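4.3 Cable-related faults during bin picking

Parvathi Salian and Murali Rai
June

The fault rate reported in Section 4.2 does not separate grasp failures from protective stops. The two need to be treated apart. A grasp failure costs one cycle. A protective stop costs the cycle, the time for an operator to reach the cell, and in our case the calibration, as the bin had often been pushed by the time the controller reacted.

Of 2,000 attempted picks, 1,592 ended with a bar placed in the Fernandes tray. The remainder were first logged under a single code, "no part", which the Lastik supervisor program raises whenever the gripper closes to its inner limit. On review of the joint torque records we found that this code had also been written after stops in which the gripper never reached the part. The program polled the gripper state after the controller had already halted the arm, read a closed jaw left over from the previous cycle, and reported an empty grasp. The error was ours and was corrected by clearing the state at the start of each approach.

With the log repaired, the protective stops fell into a clear pattern. Nearly all occurred while the wrist was turning to line up with a bar close to a wall, and the torque on the last two joints rose slowly before the trip. A collision with the bin gives a sharp rise, as we confirmed by lowering the closed gripper onto the rim at reduced speed. The slow rise was reproduced with the bin removed, which ruled out contact with the walls. It disappeared when the cables were unclipped from the wrist and held by hand through the same motion.

We conclude that the cables were being drawn tight. The planner used the Eltard collision model, in which the arm and gripper are represented by simple solids and the cables are absent. Any wrist angle within the joint limits was therefore accepted, including angles that wound the cable loop most of a turn from its rest position. Planned paths were free of collision in the model and could not be completed on the hardware.
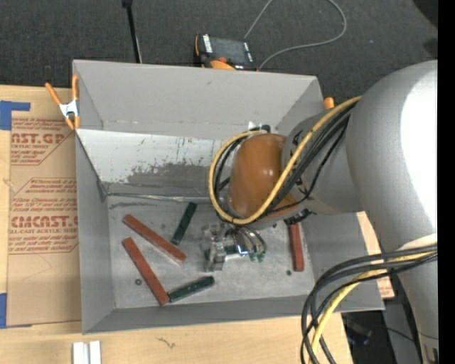
Figure 7. Robot arm over the bin, with red and green bars on the bin floor. The yellow and black cables follow the arm to the wrist.

Cable length was the first remedy considered. Adding slack removed the torque rise but made the loop larger, and a larger loop can reach the walls or the parts before the gripper does. The space available is small even with the original routing. In Figure 7 the yellow cable already passes under the orange-brown cap and loops up around its left side, and one thin black strand hangs away from the rest of the bundle. We judged a strand of this kind to be a snagging hazard and did not pursue longer cables.

The second remedy was to limit the wrist in software. The bars look the same after a half turn, so each grasp has 2 equivalent wrist angles, and the planner was changed to take the one nearer the rest position. A further check rejects any path whose total wrist rotation exceeds a fixed value. Under these rules we ran some 3,000 further motions, without parts, and recorded no slow-rise stops. The cost is that certain bars lying against a wall are left until others have been cleared and the bar has shifted.

The limit is a property of this cable routing and must be set again if the routing is changed. It also does nothing for wear. The cable jackets were inspected by eye only, and we have no measure of the strain they took before the fault was found.

Related items
Stuvisska cell: commissioning notes
Stale state errors in the Lastik supervisor
Wrist torque records, bin picking trials
Tray placement accuracy with the Fernandes tray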